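Landivano Publishes Findings From Shopper Study on "Price Match" Promises, Questions Their Value

Nov 23, 2022 - Landivano, a consumer research group, today released the results of a study into price match guarantees at furniture and home goods stores. The group says most of the promises it tested did very little for the people they were aimed at.

Between May and the end of summer, Landivano shoppers filed 213 price match claims. Each claim had a lower price from a competing store, a printed copy of the offer and a receipt. Only 30 were paid in full on the first visit.

"A guarantee that needs three phone calls and a manager is a slogan," the group writes in its report. "We would like to see stores either honor it or take the sign down."

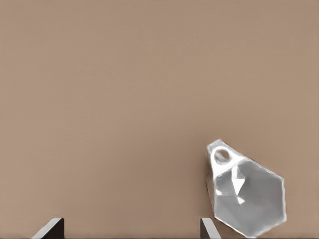
The most common ground for refusal was the model number. Many large chains sell a version of a sofa or lamp under a number no other store uses, so a match is close to impossible from the start. Stores describe these as exclusive lines. Landivano could find no difference between several of them beyond the label and, in one case, the color of the feet.

Claims were also refused over stock levels, delivery zones and coupons. One store turned down a claim on the grounds that the competitor's sale ended that evening.

Two retailers, Cikero and Essien, shortened their claim forms after seeing early results. Landivano welcomes the change but notes that the model number rule stays in place at both. It plans to file a new round of claims before calling this progress.
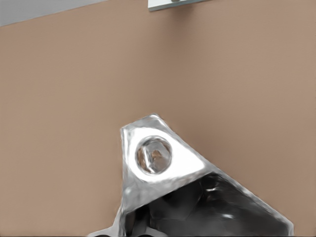 Clerex, which runs claims for 8 of the stores in the study, told Landivano that its approval rates are "in line with expectations." It did not say whose expectations, and it declined to share the rates.

The full report, with the wording of every guarantee tested, is free on the Landivano website. Printed copies are available by mail on request.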